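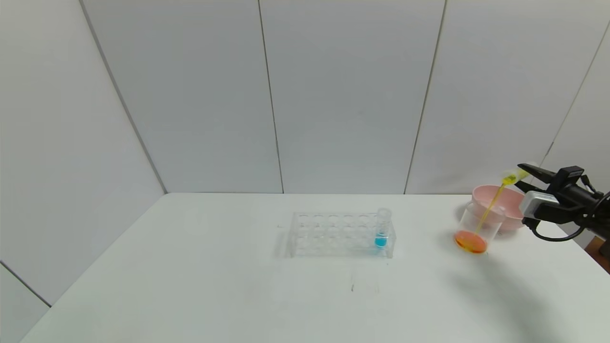

Okay, round two with the Starau pool controller, and I'm putting it all in one ticket this time so I don't have to keep retyping it. The chlorine dosing pump cuts out overnight and the screen throws error 235, then it sits there beeping at me until I get up and turn it off at the wall. I've had the unit since June and it was a dream until the last firmware update (it says 2042 on the info page, if that helps). For a while I was convinced it was the chlorine itself, because mine is yellow, much the same pale yellow as the stuff going into the beaker, and I'd got it into my head that it ought to be clear. The bloke at the pool shop put me straight on that one. Liquid chlorine is meant to have a yellowish tinge, so there goes my favourite theory!

So, what I've tried. First thing was the obvious one, off at the wall, wait ten minutes, back on. It came good, dosed that evening like nothing was wrong, and died again before breakfast. Same error.

Next I pulled the suction line out of the drum and had a look at the foot valve. It had a bit of white crust on it, so I soaked it in vinegar, gave it a good rinse with the hose and put it back. I could see the line priming nicely, no bubbles. That night it lasted until 3 am and then off it went again, beep beep beep, and the dog joined in.

Then I swapped the squeeze tube. I had a spare in the shed, a genuine Borine one, and to be fair the old tube was pretty flat where the rollers go over it, so it probably needed doing regardless. No change to the error though. I've kept the old tube if you want me to send it back.

After that I went through the menus. Output is set to 2 and the pool volume is right. I did notice the clock was wrong by an hour, which I fixed, and then the next morning it was wrong by an hour again. I don't know if that matters but it seemed odd for a thing that runs on timers. I've not touched the installer menu. It asks for a code and I haven't got one, and the manual just says to see your dealer.

The probe I'm less sure about. I cleaned it with the little brush and calibrated it the way the booklet says, and it passed, but the reading on the screen drifts down after dark and then comes back by lunchtime. My test kit from Ortner says the water's fine both times, so I'm inclined to believe the kit. Could the controller be calling for chlorine all night, hitting some sort of limit and giving up? That's my guess, for what it's worth.

Update, same ticket: ran it with the pump on manual last night and it didn't miss a beat, no error at all. Put it back on auto this arvo and it had gone by tea time. So the pump's okay, I reckon, and it's something in the auto side.

What I'd like to know is whether I can go back to the older firmware, and if so whether it wipes my settings. If the probe needs replacing instead, please tell me which part to order, as the shop has two listed for this model and couldn't say which was mine. I'm dosing by hand in the meantime, so the pool's still swimmable. After five is best if you want to ring.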